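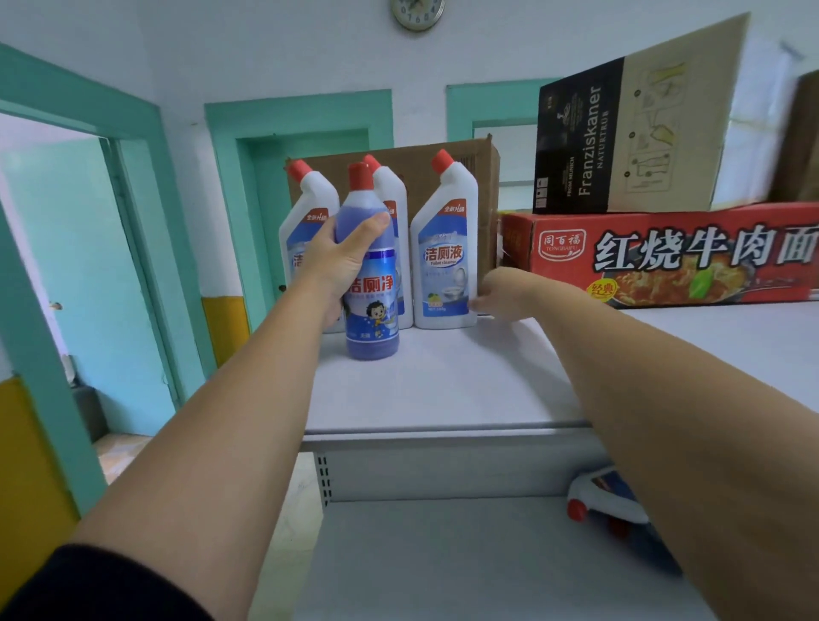 Asbridge, September

Moving small sites off shared hosting: cron jobs, backups and mail
posted by tallowfern in Hosting & Servers

Finally moved my last three sites off the old Clirthorpe shared plan and onto a small VPS at Davton, and I'm having a great time with it! The thing I want to talk about is cron. On the shared plan the shortest interval I could set was 10 minutes, and anything that ran longer than 90 seconds got killed without a word in the log. My nightly database dump had been getting chopped off for who knows how long. The files were there, they had today's date on them, and the last tables were missing.

On the VPS I wrote one little shell script that dumps each database, gzips it, checks that the last line says "Dump completed" and only then copies it offsite. It runs at 3:15 a.m. and emails me if the check fails. So happy with it. How is everybody else doing this?

reply by mod_rewrite_moe

Nice, that "Dump completed" check is a good one and more people should use it. Two things to add. Put the full path to mysqldump in the script, as cron's PATH is tiny and what works in your shell may not work there. And use --single-transaction if your tables are InnoDB, or you'll lock up the site while it runs.

reply by pennywhistle77

I'm going to disagree a little with the whole move. I have 11 client sites on shared hosting and I like it there. Somebody else patches the server, somebody else deals with the mail queue, and I get to build things. The cron limit is a pain, sure, but you can get around it: have cron call a script that does one database per run and keeps its place in a text file. Mine has been fine that way.

reply by tallowfern

Oh that's clever, one database per run. Would have saved me a lot of grumbling. My biggest one went past the limit all by itself though, so I'd have been splitting it by table, and then your tables are from different moments. For a blog, who cares. For the shop I did care.

reply by pennywhistle77

Fair for a shop. I still wouldn't tell a beginner to run their own box. Have you set up outgoing mail yet? Come back and tell us how fun it is :)

reply by gridlock_owl

Mail is easy if you don't do it yourself! Send through a relay on port 587, set SPF and DKIM, done in an evening. I'd never run a full mail server on a small VPS but sending alerts from one is no trouble at all.

Also, tallowfern, have you tried Cusi for the offsite copies? It's a small command line tool, it encrypts before it uploads and it prunes old copies by itself. I keep 77 days and restoring one single file is wonderfully quick.

reply by mod_rewrite_moe

Pruning from the same machine that makes the backups makes me nervous. If someone gets into the box they can delete the lot. I'd give the server a key that can add files only and prune from home.

reply by gridlock_owl

Good point, and I think Cusi can do add-only keys. Going to look tonight.

reply by tallowfern

Add-only key is set up, and I did a test restore to a blank database while I was in there — every table came back, row counts match. Mail alerts are going through a relay too. Next up is log rotation, so expect another long post from me!

Contact the moderators | Copyright Asbridge Web Builders Forum | Back to top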